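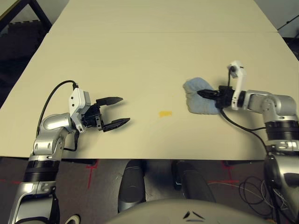

Smoke season starts earlier every year out our way, and I've gotten into the habit of doing the indoor chores before the first hazy morning instead of in the middle of one. The big one is ash. It gets in under doors and around old window frames, and it settles on every flat thing you own, so before you do anything else, clear a surface completely. A cream-colored table like this one is wonderful for the job, because gray dust shows up on it right away (watch any seam where two panels meet, ash loves a seam!).

Wipe with a damp cloth, never a dry one, and fold it over to a clean side every couple of passes. Please don't sweep, and don't use a feather duster either, you'll only send it all back into the air.

**Door gaps.** Roll a bath towel, dampen it, and press it along the bottom. Wring it out again every 45 minutes or so on a bad day.

**Box fan filter.** Tape it on snugly with the arrow pointing toward the fan. Dela Ansah taught me to write the date on the edge, and last October I was very glad I had, as I'd have sworn it was newer.

Spare filters go flat on the closet shelf, still in their plastic.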